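How a Musical Gets Ready for Opening Night

A musical is a play where the actors also sing and dance. When you sit in your seat, it all seems to happen at once. Getting there takes months.

First comes the script, called the "book." It has all the words the actors speak. Another person may write the songs. At the Plestulton Theater, the writer is Ayantu Woldegiorgis and the songs are by Vojtěch Beneš.

Next come auditions. Actors sing a short song and read a few lines. The director picks who will play each part. Some actors learn two or three parts so they can step in if someone gets sick. They are called understudies, or swings if they cover many small parts.

Then rehearsals start. The cast works in a plain room with tape on the floor. The tape shows where walls and doors will be — the real set is still being built.

The set designer decides what each place in the story looks like. A set can be a castle, a street, or just a room in a house. Many designers try out their ideas on a computer before anyone cuts wood.

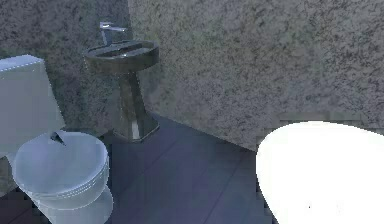
A computer picture of a small bathroom with speckled walls and a dark tiled floor.

The last step is tech week. Lights, sound, and costumes are all added. The stage manager wears a headset and calls each change, or "cue." The Plestulton has 592 seats, and on opening night the doors open at 7 p.m.

Words to know
Cue: a signal to do something
Cast: all the actors in a show
Pit: the low space in front of the stage where the band plays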